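Mittens and Gloves: Keeping Your Hands Warm
By Nesrin Akbulut
For readers in grades 2 to 4

On a cold morning, your hands are often the first part of you to complain. Your nose and toes get cold early too. People have been covering their hands in winter for a very long time, and they have come up with two main ways to do it. One is the glove. The other is the mitten.

Both go on your hands. Both come in pairs. They don't work in quite the same way, though, and each one is better at certain jobs.

Why do hands get cold so fast?

Your body makes its own heat. Most of that heat is made in the middle of you, by your organs, and in your big muscles when you move. Your blood carries heat around your body the way hot water moves through the pipes of a heated building.

Your fingers are a long way from the middle. They are also thin. A thin thing has a lot of outside and not very much inside, so it loses heat quickly. Think of a baked potato and a single french fry left on the same plate. The fry gets cold long before the potato does.

When the air is very cold, your body also does something on purpose. It makes the small blood vessels in your fingers narrower, so less warm blood goes there. The heat stays in the middle, where your heart and lungs need it. That is good for your heart and lungs. Your fingers just have to put up with it.

Where does the warmth come from?

Many people think mittens and gloves are warm. Try this. Leave a mitten on a shelf overnight, then put a thermometer inside it in the morning. Wait five minutes. The thermometer will show the same temperature as the room. The mitten was not making any heat at all.

The heat comes from your hand. The mitten slows down how fast that heat gets away. Something that slows heat down is called insulation. The walls of many houses have insulation in them. So do lunch bags and winter coats.

Air is a good insulator if it stays still. Look closely at anything knitted and you will see loops of yarn with little spaces between them. Air gets held in those spaces. Your hand warms that air, and the warm air stays close to your skin.

Wind can push the warm air out of the spaces. This is why a knitted mitten can feel warm when you stand by the door and much colder when you are riding your bike. Mittens made for skiing usually have a tight outer cloth to keep the wind out and something fluffy on the inside to hold the air.

What is the difference?

A glove has a separate place for each finger. A mitten has one big space for four fingers and a small space for the thumb.

In a glove, every finger is alone. Each one has cold air on all sides of its own little sleeve. In a mitten, four fingers sit next to each other and share their heat. The outside of a mitten is also smaller than the outside of a glove made for the same hand, so there is less surface for heat to leave through. If a mitten and a glove are made from the same material and are the same thickness, the mitten will usually keep you warmer.

Gloves have something mittens don't. In gloves you can pick up a coin, pull a zipper, tie a shoe or hold a pencil. Try buttoning a coat in thick mittens and you will see the problem.

Some people wear both, with thin gloves underneath and mittens on top. When they need their fingers, they take off only the mittens.

How a mitten is knitted

Treasa Ó Néill knits mittens for her family in the town of Kilum. She starts at the cuff, which is the part that goes around the wrist. The cuff is knitted in ridges called ribbing. Ribbing is stretchy. It opens wide so your hand can get in, and then it pulls back in to keep snow out.

After the cuff she knits the hand in a tube, going around and around. She leaves an opening for the thumb and comes back to it later. Near the top she makes each round a little smaller than the one before, and this gives the mitten its rounded end. The thumb is knitted last. It is a tiny tube of its own.

She says the second mitten is harder than the first, even though it is exactly the same thing again. "You have to make yourself start it," she says. She has one green mitten from three winters ago that still has no partner.

Left hand, right hand

Most gloves are made for one hand only. Put a glove on the wrong hand and the thumb sticks out in a funny place.

Many simple knitted mittens are different. They are flat, with the thumb coming straight out of the side. If you turn one over, it fits the other hand just as well. Others have a thumb that sits a bit toward the palm, and those have a left and a right. To find out which kind you have, lay a mitten on a table and look at where the thumb begins. Is it right on the edge, or a little way in from the edge?

Looking after them

Wet mittens don't keep you warm. Water fills up the spaces where the air should be, and water carries heat away from your skin much faster than air does. When you come inside, shake the snow off before it melts. Pull out any lining that comes out. Lay mittens flat or stand them up where air can move around them. Don't put them right on a heater or stove.

Wool needs care in the wash. Hot water and a lot of rubbing can make wool fibers hook onto each other and pull tight, and the mitten comes out thick and small. This is called felting. Some people do it on purpose to make very tight, warm mittens. If you don't want mittens for a doll, read the label first or ask a grown-up.

Keeping pairs together

One mitten is not much use, so it helps to have a place where they all go. A basket by the door works. So does a plastic bin. At the end of winter, tip everything out on a table and match the pairs before you put them away.

Start with the easiest clue, which is color. Put all the black ones on one side, all the gray ones on another, and so on. Next, look at the kind. Is it a glove or a mitten? Then feel it. Is it knitted, or is it a smooth cloth? Last, hold two together to see if they are the same size. If they match in every way, you have a pair.

Small collections are quick. The table below has gray knitted mittens and black gloves on it, with a white bin at the left. Color alone is enough to sort these. If the mittens were black too, you would have to look for the separate fingers.

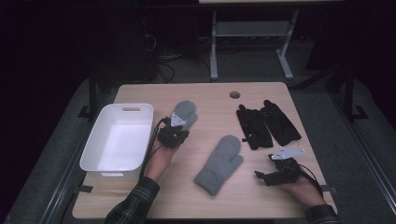 Words to know

Cuff: the part of a glove or mitten that goes around your wrist.

Felting: when wool fibers lock together and the cloth gets thicker and smaller.

Insulation: anything that slows down heat as it moves from a warm place to a cold one.

Ribbing: stretchy knitting with ridges, often used for cuffs and the bottoms of sweaters.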